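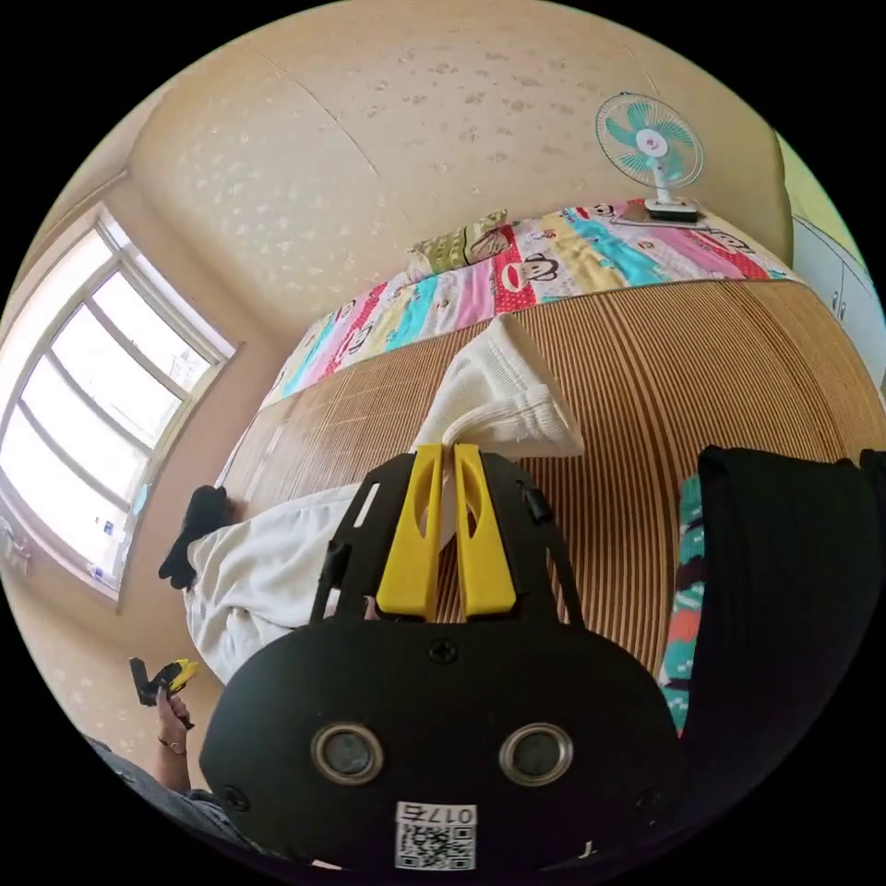

Makis Ververidis asks why we'd spend money on hand-held grippers before we've bought a single robot arm. Fair question, and a few others sent me the same one, so I'll lay out the whole equipment plan in this thread.

We're a small shop. The project is called Pilel, and the goal is a machine that can handle towels and bedding in ordinary bedrooms. My job is the buying. I don't write the software.

The arm is the expensive part and the slow part. The quote from Codalis had a 14-week lead time. If we wait for the arm to arrive before we collect anything, we pay rent and wages for 14 weeks and have no data at the end of it.

Hand-held units can go to work the week they show up. A person carries one into a real home and picks things up with it. Same style of fingers we plan to put on the arm later.

Cost per hand-held unit, with fingers, cameras and a spare set of screws: $800. I budgeted for five. That's 4,000 dollars, and it is the smallest line on the sheet.

Dong-hyun Um wanted ten units. I said no. We have five people who can be out collecting at one time, and a unit in a drawer still needs charging, labeling and firmware updates.

I did put in extra fingers. They're soft, they wear, and they go missing in laundry. Order more than you think you need and order them in the same batch. Ours came from two batches once and the slots were a slightly different width, which cost us a day.

Number every unit and put the sticker on before it leaves the building. When a recording looks off, the first thing we want to know is which unit made it.

Things I left out of the first draft of the budget and had to add in February:
- memory cards
- a hard case for each unit
- paying people for the use of their homes
- travel
- storage for the video

Storage was the worst miss. I had it down as a small monthly charge. Barbara Kwiatkowski ran the numbers again with both cameras recording at full quality and it came out bigger than the travel line.

On homes: we looked at renting a studio and furnishing it. The studio was 131 dollars a day before we bought a bed. Real bedrooms cost us less and they come with real stuff in them. Quilts, fans, bags, window glare. I'd have had to buy all that.

Somebody asked about leasing the arm. We got one lease offer, from Eto. The monthly price was fine. The contract said no modifications to the wrist, and we need to mount our own gripper there, so that was the end of it.

Current plan: order the arm after the first batch of recordings has been reviewed. If the towel work looks bad by then, I'd like to still have the arm money.

Philomena Sulemana has to sign off on anything over the small purchase limit, and the arm is well over it. She wants a second quote first. Ziółkowski is preparing one now.

I'll post the line items once that quote is in. If you've bought an arm for a small team, I'd like to know what you paid for installation and whether it was in the quote or a surprise.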